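Hanging Cloth Without Regret: Lamai Kamolrat on Backdrop Fabric

Lamai Kamolrat has supplied drapes to small halls and school stages from her workshop in Vosudville for 17 years. Most of the enquiries she receives concern colour. She would prefer that they concerned weight.

"People ask for black and think the specification is finished," she says. "I need grams per square metre, the drop, and what it hangs from."

Her usual recommendation for a temporary backdrop is a wool serge or a brushed cotton. Polyester is cheaper and packs smaller, but it reflects more light at low angles and holds a fold line for longer. She allows half as much width again as the wall being covered if pleats are wanted, and a tenth extra if the cloth is to hang flat.

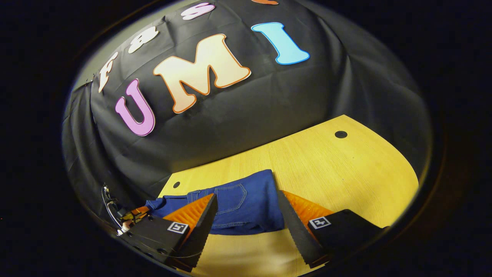 Creasing is the most common complaint. Kamolrat stores her stock on cardboard tubes and asks hirers to do the same. Folded cloth should go up the evening before, with the hem weighted, and be steamed from the back. "Ironing from the front gives you shine," she says. "Once the pile is flattened on a cheap fabric, it stays flattened."

On fixings she is stricter. A pole pocket spreads the load evenly; ties at 27 centimetre centres are acceptable. She does not approve of drawing pins, which tear the weave and leave the top edge scalloped. A single gathering point pulls diagonal creases across the whole piece, and no amount of steaming will remove them while the tension remains.

Letters and signs are a separate matter. Card can be held with small safety pins passed through a fabric tab glued to the back. Double-sided tape lifts fibres from brushed cotton and fails on serge. Felt grips a napped surface without adhesive, though only for a few hours.

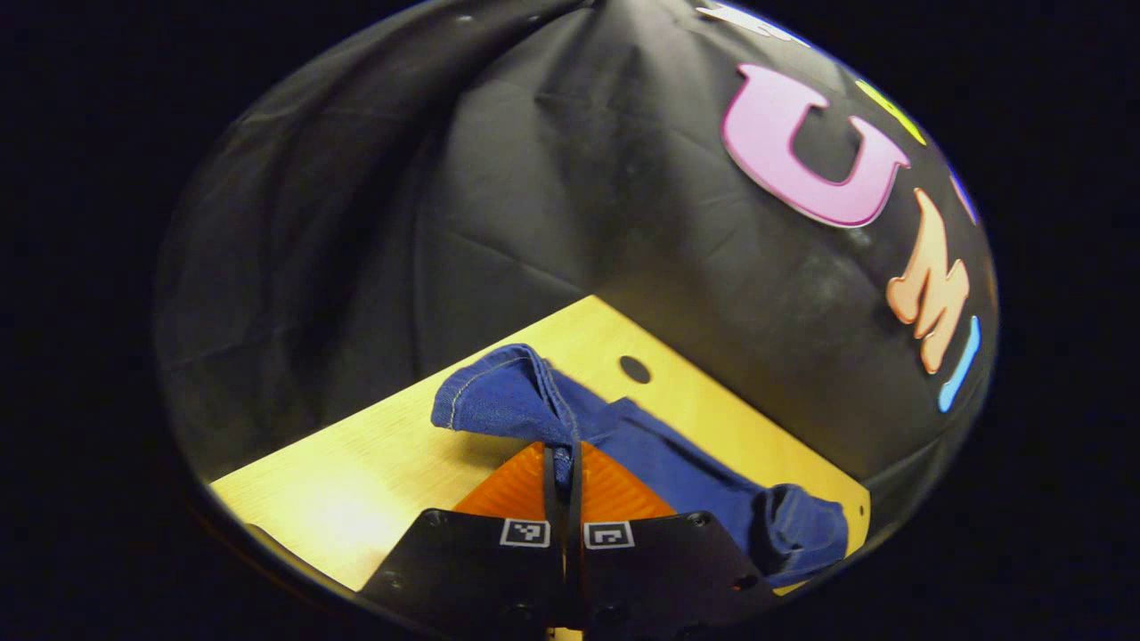
Coloured lettering on black cloth.

Dust shows on black more than on any other shade. Kamolrat uses a soft clothes brush, working downwards, and avoids damp sponges, which leave tide marks. Flame-retardant treatments need more care still, as many are water soluble. "If you wash it, you have to treat it again and test it again," she says. "Write the date on the hem tape."

Her own records are kept by piece number. The oldest drape still on hire is number 818, a serge that has been rehemmed 5 times. She intends to inspect it again in November, along with its webbing and eyelets.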